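Skodgate: a dataset of short daily gratitude and mood notes

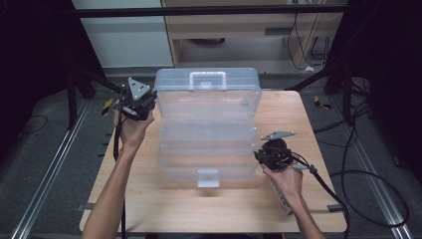

A clear storage box with a carrying handle, on a wooden tabletop.

What this is

Skodgate is a collection of 3000 short journal entries written by people trying out a daily reflection habit. Each entry answers one evening prompt, and most carry a mood score before writing and another one after. We put it together for anyone building journalling tools, studying how people talk about their own feelings, or simply wondering whether the "three good things" exercise reads differently in week five than it did on day one. (It does, and we love how much!)

The entries come from 385 writers who used the Kiter journalling app during its open trial and ticked the box to share. All of them wrote in English. Most are in Britain and Ireland, so expect a lot of tea, a lot of trains and a great deal of weather.

What's in the folder

entries.csv: one row per entry
writers.csv: one row per writer, with age band and weeks taking part
prompts.txt: the full prompt list, in the order it was shown
splits/: train, dev and test lists, split by writer so no one appears in two of them
CHANGES.txt: what moved between versions

Columns in entries.csv

entry_id: plain number, never reused
writer_id: random, has no link to the app account
prompt_id: matches prompts.txt
day: days since the writer's first entry, starting at 0
mood_before, mood_after: whole numbers from 1 (rotten) to 7 (wonderful), blank if skipped
text: the entry, up to 400 characters
themes: zero or more tags, split by semicolons

The 400 character limit came from the app. Some people hit it mid-sentence and carried on the next evening, so if an entry starts with "and another thing", look at the day before. We left these as they were. Joining them up would have made a mess of the mood scores, and the run-ons are a treat to read in order.

Themes

There are 14 theme tags, from family, rest and food through to the wonderfully broad small_win. Every entry was tagged by two readers working apart, using the Barbieri guide (included as guide.txt). Where they disagreed, a third reader chose. The tag that caused most trouble was self_kindness, which overlaps with rest nearly everywhere. Is a long bath on a Friday rest, or is it being kind to yourself? The guide says to tag both if the writer mentions giving themselves permission, and only rest if they don't. You may well disagree, and we'd be glad to hear why.

An entry can be tagged none. Please don't drop those! Some of the warmest writing in the set is in there, including a run of entries about a neighbour's gate.

Privacy

Names, street names, workplaces and phone numbers were replaced with tags such as [NAME] and [PLACE]. This was done by script first and then by eye. Pets kept their names unless the name was unusual enough to point to somebody. If you find anything we missed, tell us the entry_id through the project page and we will take it out of the next version. Please don't paste the text itself into a public post.

Writers could withdraw until the end of August, and a few did. Their rows are gone, so the numbering has gaps.

Good uses

Teaching, small experiments with theme tagging, studying change in tone over time, writing better prompts. The Morkell baseline in the models folder is a simple word-count tagger that runs on any old laptop, and beating it makes a cracking first project for a student group.

Please don't use it for

Diagnosing anyone, or scoring how well a person is. A 2 on a wet evening is a mood, and these writers weren't asked about their health. It is also a poor fit for ranking job applicants, pricing insurance or anything else where a real person gets judged on the result.

Known problems

Writers who stayed past week three are cheerier on average than those who stopped, so later days look brighter than they should.
mood_after is blank more often than mood_before. People finished writing and went to bed.
Prompt 3 was reworded halfway through the trial. Both wordings are in prompts.txt, marked 3a and 3b, but early rows just say 3. Treat them as 3a.
Emoji survived the export in most rows. In some they became question marks, and we can't get them back.

Licence

Free to use, share and adapt for non-commercial work, with credit to the Skodgate project. If you make something with it, do send it our way, we really do want to see it!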